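Kohlhase: Frequently Asked Questions

Last updated: 11/23/19

What is Kohlhase?

Kohlhase is a feature-length horror film written and directed by Eulalia Leiva and produced by Brimedska. It follows two sisters who go back to the town of Pillton to sell their late father's motel and find a guest still checked into one of the rooms. The guest says he paid in advance. The title is the name he signed in the register.

Is it based on a true story?

No. The town, the motel and the people in it were made up for the script. A few viewers of the trailer wrote to ask about a motel fire in the 1970s. We don't know of one that has anything to do with the film.

When and where can I see it?

The first public screening is in March at the Milludmont, which seats 600. Tickets go on sale at the Milludmont box office and on the theater's own website. We don't sell tickets ourselves and can't hold any for you. Other cities will be listed on this page when they are confirmed. Please don't email to ask if your city is next, because we won't know before it goes up here.
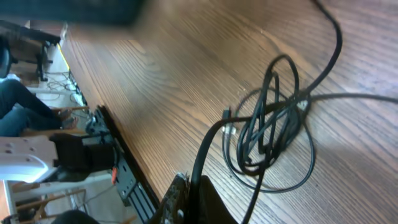 Will it be on streaming or disc?

Yes to both, after the theater dates are finished. The disc will have the film, a commentary track with Leiva and the editor, and her short film The Ice Machine. There is no street date yet. The disc is region free. We have no plans for VHS, though we have been asked more than once.

I backed the film. When do I get my rewards?

There were 1133 backers, and everyone who filled out the survey is on the shipping list. Posters go out first. Discs go out when they come back from the plant. If you moved since you filled out the survey, send your old and new address in one email with the name you used when you pledged. Digital backers will get a link and don't need to do anything.

If your tier included a thank-you in the credits, the credits are locked. We can't fix spelling anymore for the theater version. We can still fix it for the disc.

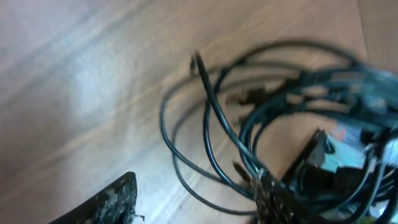

Cables on the wood.

How long did it take to shoot?

Principal photography took 22 days, most of them nights. The motel exteriors were done first while the location was closed for the season. Interiors were built, except for the front office, which is the real one. Two pickup days were added later for the scene with the ice machine and for some shots through the car window.

How scary or violent is it?

The film is not rated. There is blood in four scenes and one of those is long. There is strong language throughout. There is no sexual violence, and no animal is hurt in the story. The dog on the poster is alive at the end.

The Milludmont will not admit anyone under 17 without a parent or guardian. Other theaters set their own rules. One sequence in the last half hour has flashing light that lasts close to a minute.
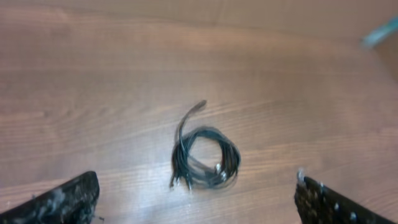 Viewers who are sensitive to flashing can step out when the younger sister goes down to the laundry room and come back when the sound of the dryers stops. Nothing in the plot depends on that minute. The disc will have an option to play the scene without the effect.

Did you use practical effects?

For the most part, yes. The hallway scenes, the bathtub and everything involving the guest's hands were done on set. Computer work was used to remove crew reflections, to add rain to one exterior and to change a highway sign.

What does the ending mean?

We get this one a lot from people who saw the work-in-progress cut. Some of them are sure the older sister never left the office, and some think the register is the key to it.
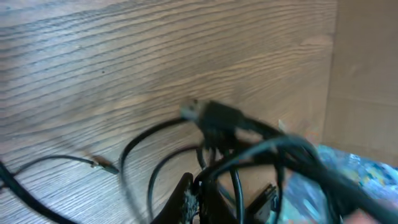

Eulalia Leiva said she had one answer in mind when she wrote the last page and a different one when she cut it, and that she would leave both of them in. She also said the number on the room key is a mistake and should not be read into.

Will there be a sequel?

None is planned. Brimedska and Leiva are working on another project, and it has nothing to do with Pillton.

Can I review the film or show it at my club?

Reviewers can ask for a screener by email. Include a link to where your work appears. Clubs, schools and small festivals can ask about a booking after the March screening. Tell us the number of seats, what you can project from and if you charge admission.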